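Notebook, cell 2, 26th December
Written up by Lindalva, tea in hand, heating only just on

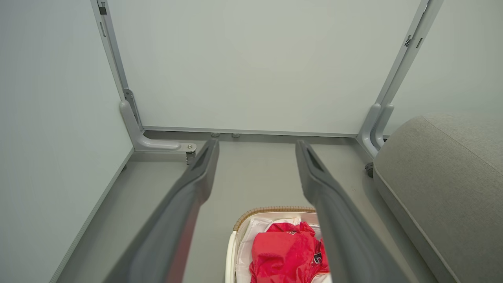
So, the house rules. I promised Damilola I'd get them into the notebook before everyone comes back, and it's lovely and quiet in here today, so I've got no excuse. We've been running on things people remember telling each other and that was fine when there were two of us. With Fatima and Ngozi both running laundry sessions now, and Omolara coming over from Kumholm in March, it needs to be on paper.

I started with the Sarkero sheet, the one taped inside the cupboard door, and crossed out anything we don't do. That was a lot of it! Half of it is written for a caged arm on a production line, and we're picking clothes out of a basket beside a bit of soft seating. What's left is mostly sound, so I've kept their order and put it in our words.

Stop button first. Whoever starts the run has it in their hand or on the bench in front of them, and if you have to go off and answer the door you stop the arm, you don't pass the button to whoever is nearest. I've done exactly that myself (sorry, Ngozi) and she had no idea what the arm was going to do next, which is the whole problem in a nutshell.

Hands stay out of the compartment while the drives are live. I know, I know, a sleeve flops over the rim and it takes half a second to tuck it back. Pause, drives off, then tuck. Damilola wanted an exception for slow mode and we went round and round on it before the break. My feeling is still no. Slow mode is for watching how the fingers come in over the basket, and if you're leaning in you're not watching anything.

Basket position. The basket goes on the floor of the compartment, clear of the posts and their feet, and it doesn't get shoved up against the cushion. If the cushion has crept, push it back to its mark before you start and write down that you did. Fatima had 18 runs in one session where nobody noted it had moved, and we couldn't tell afterwards which ones were any good, so out they all went. Very annoying, as the grasps themselves looked really nice.

Clothes. This is the bit I'd like people to argue with me about. At the moment we put a plain white thing at the bottom and one coloured thing on top, today a red one with printing on it, and I think we should be writing down the fabric as well as the colour. Shiny stuff and cotton don't behave the same in the fingers and the log just says "red top". I've added a column. Please use it, even if all you put is "slippery". Also, zips done up, pockets emptied. Briggs lost a fingertip pad to a house key and I still hear about it.

Fingers. Look at both tips before the first run and again after any knock, and run a thumb along the groove near the end of each one (drives off!) to check for fluff or thread. Any nick you can feel, swap the pair. Don't swap just the one, because then the two sides wear differently and the calibration goes wandering off.

Fixings. I've been going round the bolts along the back and the screw on the left-hand bracket by hand and marking them with paint pen afterwards. Not in the Sarkero sheet at all, but we had a rattle in the autumn that took two of us a whole afternoon to find, so it's in ours. Same goes for the bracket foot on the right. It's a pain to reach with the cushion there, so pull the cushion out first and save your knuckles.

Log numbers. We're at 882 as of this morning. Don't reuse a number for a run you've binned, even if it fell over in the first second. Mark it void, say why, carry on with the next. Ngozi's already doing this and her pages are a joy to read.

Still to sort:
Ask Zududberg if they'll share their checklist for soft goods, they offered ages ago.
Damilola to write his side of the slow mode thing, so it's not only me going on.
Laminated copy for the door, big print.
Page 23 of the old book has the force limits in pencil. Copy them across properly and get a second person to check them against the controller before anyone relies on them.

I'm doing a short set this afternoon following all of the above to the letter, to see which bits are irritating. Notes on the next page.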